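Chapter 9
When the Grip Lets Go
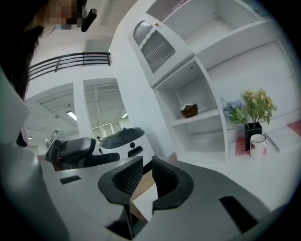

Figure 9.1 Two black fingers with textured mesh pads, held open over a wooden surface. A mug and a vase of flowers stand on the shelf.

On 7 May 2018, a gripper at Setside dropped a mug on a trial it had already passed 312 times. The report, signed by Shamim Lashari, blamed "operator variation." Be wary of that phrase. It names a person and explains nothing.

Gerardo Dagdag, who read the logs in full, found the pads had been rated for 400 cycles and never swapped - the counter had been reset in January. Did worn pads cause the drop? Maybe. The logs show a missed swap, and they don't show a slip. This chapter asks what evidence you would need before you signed either version.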